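Lilow Tray Set - read me first

Version of 25 Jul 2018

What it is

Lilow is a small set of recordings of a robot arm working on one household chore: picking up the small things that collect on a kitchen tray. Keys, toys, things from the garden. In our project Midoma we ask a simple question, whether a machine can do the chores which a person does without thinking. For the tray the answer at the moment is "partly", and the set is meant to help other people to see where the difficulty is.

The set has 1,902 attempts. Each attempt has the video from the gripper, the video from the fixed cameras, the joint positions and one line with the result. An attempt ends when the object is released or when 50 seconds have passed.

The objects

We did not buy special test objects. Everything came out of drawers and pockets, and this is on purpose. Blocks and cups are already well covered by other sets.

keys - several keys on one ring, they change shape each time they are put down
plush - small gray toy with a loop of cord
wood - a rough piece, no two sides are the same
ball - green, textured, rolls if it is pushed
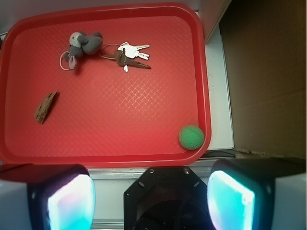 Gripper camera. Plush, keys, wood and ball on the tray.

The keys and the plush are sometimes connected and sometimes only near to each other. The result line does not tell you which. If this matters for your work, please look at the first image of the attempt before you use it.

How the chore is defined

The arm receives the name of one object. It must close on this object, lift it from the tray and hold it for 2 seconds. Where it is put down afterwards is not scored. A person would of course put the keys on a hook and not drop them anywhere, so please do not read our score as "the chore is done". It is the first half of the chore.

The counter next to a sink was selected because real kitchens look like this. The tray does not lie at the same angle in all attempts, and we did not correct it.
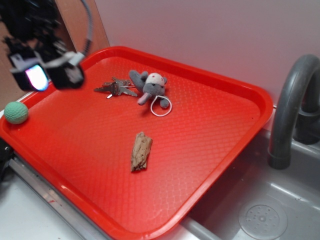
Fixed camera. Gripper over the back left part of the tray, near the keys.

What works and what does not

The ball is the easiest. The wood is nearly as easy, but the grip slides when the fingers meet the narrow side. The plush can be lifted in most attempts, although often it is held by the cord only, and we count this as a success if the toy leaves the tray.

Keys are the weak point. They lie flat, they shine, and the fingers close above them or push them away. Roughly 20 percent of the key attempts end with a good lift. A child can do it better, and faster. We tried two different control programs, Daly and Fistitz, and the difference between them on keys is small. On the ball Daly is clearly better - we do not know yet why. 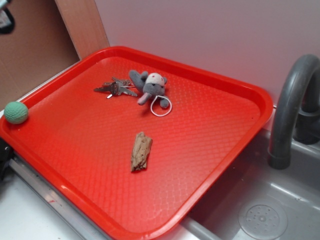
Light is the other problem. The floor of the tray has a raised pattern which gives many small reflections, and both programs sometimes take a reflection for metal. In a home you cannot ask the people to buy a matte tray, so we kept it. Attempts with a wrong target of this kind are marked "reflex" in the result line.

Known errors

In some attempts the gripper video starts a little later than the fixed video. Use the time column and not the image number to match them.
The word "wood" is written "stick" in the older files. It is the same object.

Next version

Planned for November. We want to add the second half of the chore, with a hook for the keys and a box for the rest.

Use

Free for research and teaching. If you publish something, please write "Lilow Tray Set, Midoma" in your references. Corrections to the result lines are welcome, send them with the attempt number.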